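Stukine Schools Volleyball Match Records - README

Summary

The Stukine Schools Volleyball Match Records contain the set scores, lineups and officiating assignments for 103 girls' and boys' varsity matches played in the Stukine district. League matches, non-league matches and early season tournaments are all included. The records were transcribed from paper scoresheets by Gediminas Rozīte and Vija Grīnberga and are maintained by the Plodis Center for School Athletics.

The collection is intended for coaches, athletic directors and students of the sport. It is not an official standings table, and it should not be used to settle eligibility questions or protests.

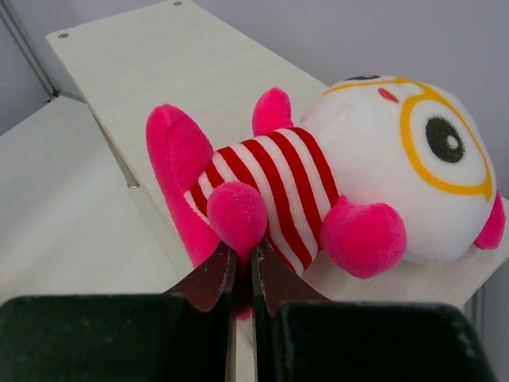
Contents of the release

matches.csv - one row per match, with home school, visiting school, match type and final result
sets.csv - one row per set, with the score for each side and the number of timeouts taken
lineups.csv - starting rotation and substitutions, by jersey number only
officials.csv - first and second referee, given as a code
notes.txt - corrections made after transcription

All files are comma-separated and encoded in UTF-8, except notes.txt. Match identifiers are the same in every file. A blank cell means that the scoresheet was blank at that point; a zero means that a zero was written.

Source and transcription

Scoresheets were supplied by the host school in each case. Each sheet was entered twice, by different people, and the 2 versions were compared. Where they disagreed, Arūnas Priedītis returned to the paper copy and made the final entry. Thirty matches required a correction of this kind, most of them in the substitution columns, and these are listed in notes.txt.

Matches at the Zodumgate gymnasium in February were recorded on an older form that has no space for timeouts. The timeout column is blank for those rows.

Common questions

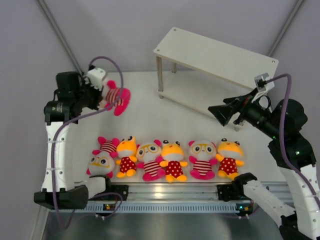
Are forfeited matches included?

Forfeits appear in matches.csv with the result code F and have no rows in sets.csv. They should be removed before any average is calculated from set scores.

Why are players listed by number and not by name?

Many of the athletes are minors, and the participating schools agreed to release the records on that condition. Jersey numbers may change during a season, so a number should not be treated as a permanent identifier.

Known limitations

Tournament matches were often shortened to the best of three sets. The format column in matches.csv shows which rule applied, and users comparing league and tournament play should filter on it first.
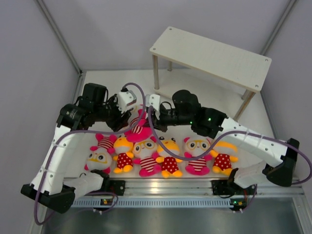

Libero replacements are also recorded unevenly. Some scorers marked every replacement and others marked only the first, so totals drawn from lineups.csv will be too low for certain schools.

Maintenance and contact

Corrections may be sent to Rūta Liepiņa, records office, Plodis Center for School Athletics. Please give the match identifier and, where possible, attach a copy of the scoresheet. Accepted corrections are added to notes.txt and applied in the next release - earlier releases are left unchanged.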